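Tritmont Flower Arranging Set

README, updated October

Contents

This folder covers the flower arranging part of the Tritmont tabletop collection. The activity is simple: artificial flowers go into small glass vases on a table. The other Tritmont folders (Fekholm for table setting, Grovach for shelf tidying) have their own notes and are not described in this file.

There are 3000 clips in total, sorted into 33 folders by vase and flower combination. Folder names give the vase first, then the flower, for example amber_white or clear_pink. Where more than one vase is on the table, the folder is named for the one being filled.

Materials

All flowers are artificial. They come as small bunches with leaves attached, plus single tulips with longer stems. Stems were bent straight again by hand between sessions, but some keep a curve. Tulip petals wrinkle with handling and this was left alone.

The vases are glass, in clear and in colors, and none of them is ever filled with water. Narrow necks take one or two bunches. Wide ones let the stems lean, so the same bunch can end up at quite different angles from clip to clip.

Labels

Each clip has one line in labels.csv: clip number, vase, flower, and result (in, out, tipped). "In" means the stem ends are inside the neck at the end of the clip. Leaves caught on the rim still count as in. The Bogdan folders use an older label file with "ok" in place of "in".

Known problems

96 clips have a blank flower column. Dark red tulips were labeled both "red" and "maroon" in the early folders.

Sample pictures 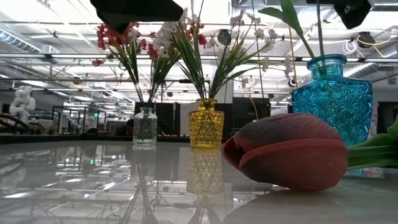
Artificial flowers and glass vases on the table. 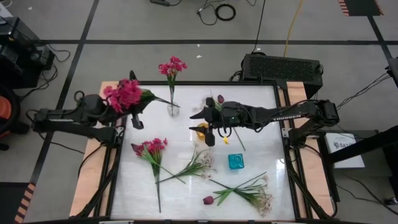

Do the bunches have to stand upright to be labeled "in"?

They can lean any way at all, as long as the stem ends are inside the neck when the clip ends and the vase is still standing. If the vase has fallen over, the label is "tipped".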